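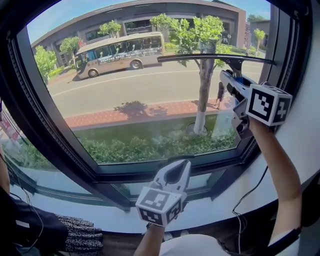 What is in the Clullitton window set?
Short recordings of people opening and closing ordinary windows, with notes on the handle, the sill and whatever lies outside the glass.

About this set
We started Clullitton in May with a small wish – to have one tidy place for all the everyday ways a window can be worked. There are so many of them! Handles that turn, handles that lift, stays with pegs, sashes that want a good firm push. The August 2024 release holds 3,000 clips in 7 folders, one folder for each type of handle.

What each clip comes with
handle: the type, its color, and whether it sits level or upright when the window is shut
frame: color and, where we know it, the material
sill: clear, or with things on it (bags, cloths, plants and so on)
view: street, yard, garden, wall or other

The view field started life as an afterthought, and we have grown very fond of it. Trees and passing traffic change the light on a handle more than you might expect, so please do keep it if you make your own copy.

Splits
Zirneck is the part for training, and Quintana is the part for testing, with 875 clips. Cutberg is a little sampler of 100 clips, taken from Zirneck, for anyone who wants a look around before downloading the whole thing.

Known gaps
Roof windows are thin on the ground, and we have very few shutters. Frame material is left blank quite often – we would sooner leave a blank than guess from the paint. Some sills marked clear in the first release had things on them, and those labels have been corrected in this one.

If you find a handle filed in the wrong folder, open an issue with the clip number and we'll gladly move it.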